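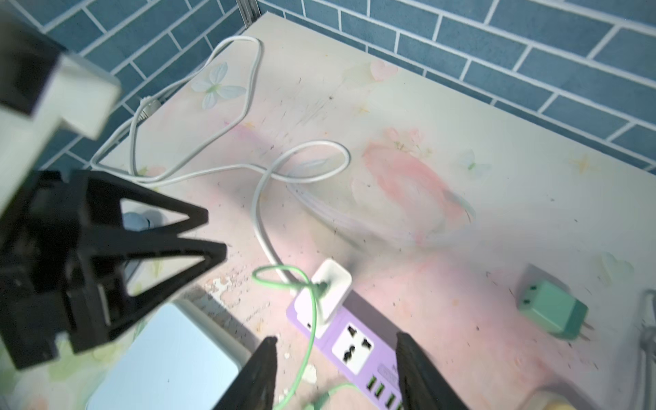 ## The charging table, Jondolgate flat

*March 2022. Purple power strip, white cable in a knot, green cable in a curl, butterflies underneath.*

Welcome to the smallest gallery on my site! I've been putting up pages for each corner of the flat as I get round to sorting it, and the charging table was always going to need a page to itself, if only because it's the place I stand and swear at most mornings. It lives up against the blue tiles, which I loved on the day I got the keys and still love now – they make even a heap of wires look fairly cheerful.

The power strip is my favourite thing on it. I like that it's purple, I like the row of yellow USB ports (four of them, bright as custard), and I like that there's a proper white socket in the middle for the bigger plugs. Before I had it I was using a plain extension lead that lived on the floor and collected fluff, and I was forever on my hands and knees trying to find the end of it.

### The white one and the green one

The long white cable has looped itself into a sort of figure of eight across the back. I do coil it, I promise! I coil it nicely, I put it down, I go and make a cup of tea and it's off again. A friend in Jarkton told me to wind it the other way on every second turn, so I'm going to give that a go and report back.

The pale green cable is better behaved. It comes out of the white adapter at the far end of the strip, goes round in one lazy curve and finishes with its little green plug towards the front, where I can grab it. There's a mint-green power adapter over on the right as well, prongs out, and I'm very pleased with how close the two greens are. I didn't plan it, but I'll take the credit.

### The table top

Pink and cream flowers with butterflies dotted about, including a pale blue one near the back that I'm rather fond of. It has picked up its share of scuffs and specks, and there's a patch of peeling white stuff beside the strip that I keep meaning to deal with. Warm soapy water did nothing for it. I'm trying a bit of cooking oil and an old bank card next, and if that takes the flowers off too I shall put a plant on it and say no more.

### Still to do

- Labels for both ends of every cable. I bought a roll of 700 stickers, so I have no excuse.
- A hook or two for the long leads. I don't want to drill the tiles, so stick-on ones, probably.
- Find out what the mint adapter came with. I've been through the drawer twice.
- Wipe down the tiles, grout and all, with an old toothbrush.
- Decide on a box for the spares. The one I want is 41 cm long and the shelf, naturally, is a touch shorter.

I'll do the hall cupboard next, and the kitchen drawers should be up by September if I keep at it. If you've got a good way of keeping a long cable in a neat coil without those scratchy plastic ties, do leave me a comment – I'll try anything that doesn't need a drill.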